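Writing Workshop for History Graduates: Frequently Asked Questions

Who can apply?
Graduate students registered in history or economic history, from the second semester onward. Students in related fields may apply if their supervisor confirms that the thesis rests on archival or oral sources.

What has to be submitted?
One draft chapter or article, up to 40 pages including notes, and a one-page outline of the whole thesis. Drafts without footnotes are returned unread.

Which period and region does the workshop cover?
There is no restriction. The July group worked mainly on household labor, market towns and the records of the Mellier trading house.

How are the sessions run?
Each draft is discussed for one hour. The author does not present. A discussant summarizes the argument, and the group then works through the text page by page. Morning sessions begin at 9:00 and are led by Shewit Bogale; afternoon sessions are led by Tâm Triệu. 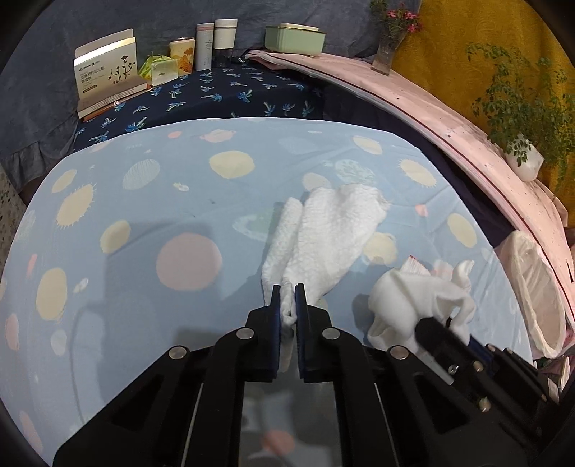
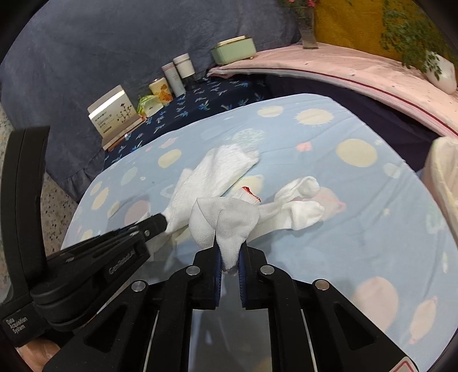 Can I submit work based on household sources?
Yes. Inventories, laundry books and account books are accepted on the same terms as state papers. The draft must say what a term covers in the source. An entry reading "linen, white" could refer to a terry towel on a bed or to the sheet under it, and a sheet printed with pastel circles would not fall under it at all. Where the clerk's categories are unclear, quote the entry in the original language and give the translation in a note.

Which citation style is used?
Any consistent style. Archival references must include the collection, box and folio. The Lekura papers were renumbered, so give both the old and the new shelf marks.

Is there a word limit for the revised version?
Revised papers for the working paper series may run to 7,000 words. Abstracts are limited to 168 words.

Will I receive written comments?
Yes, from the discussant and one session leader. Comments on language are kept separate from comments on argument.

Whom do I contact?
Adanech Hadgu handles applications. Questions about access to the reading room go to Tsegereda Mersha.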